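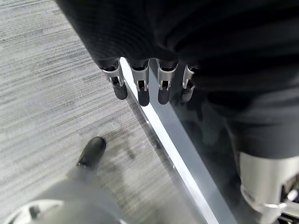 Home Bakers and Soup Makers Wanted for Our June Recipe Testing

We're putting together a little cookbook at the Felton kitchen, and we'd love some help from people who cook in ordinary kitchens – crowded counters, temperamental ovens and all. There are 66 recipes in the pile, mostly soups, quick breads and the kind of pies you'd happily eat for breakfast.

Each tester gets six recipes to make at home over two weeks, and we'll pay you back for your groceries. Please follow the recipe as written the first time, even if your heart is crying out for more garlic, and then tell us everything!

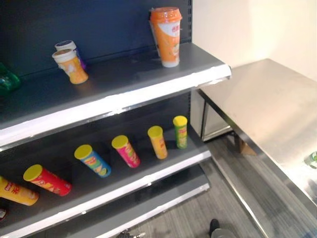
Drink cups on the upper shelf.

You don't need any training, just a decent oven and a bit of patience. To sign up, send a few lines about what you like to cook, plus any allergies, to Dewanti Gunawan or Ourania Galanis at the Felton front desk before 5 p.m. on the last day of May.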